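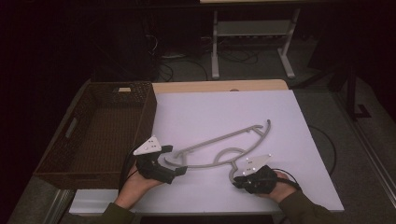 N° 156 - page 9

J'avais juré de ne plus camper en festival. Trop de boue, trop de matelas crevés, trop de voisins qui découvrent le djembé à l'aube. Et puis le Gronano a lâché son affiche, j'ai lu le nom de Parsa tout en haut, et j'ai racheté une tente dans la foulée (oui, je suis faible).

Il faut dire que Parsa n'avait plus joué en plein air depuis son deuxième album, celui que j'ai usé jusqu'à connaître les respirations entre les morceaux. Cette fois, le groupe vient avec quatre cuivres et Gönül Aksoy au chant sur la moitié du set. Rien que pour ça, je supporterai les douches froides !

Le reste du programme d'août n'est pas mal non plus. Ada Donati ouvre la petite scène à 16 h, seule au piano, ce qui est courageux devant des gens en train de faire la queue pour des frites. Norov, le duo électro de Kadir Ağca et Dilek Ertürk, termine la nuit - et quand je dis la nuit, je parle de 4 h du matin, prévoyez une sieste.

« On a deux heures, on ne va pas parler beaucoup », m'a prévenue Kadir au téléphone. Tant mieux, je n'écoute jamais les discours.

Seul regret : Crescencio Montes joue pile en même temps que Parsa. J'ai tourné la grille dans tous les sens, rien à faire. Il repasse à l'automne au Drekden, en salle, avec des vrais sièges et un vestiaire. J'ai déjà mon billet.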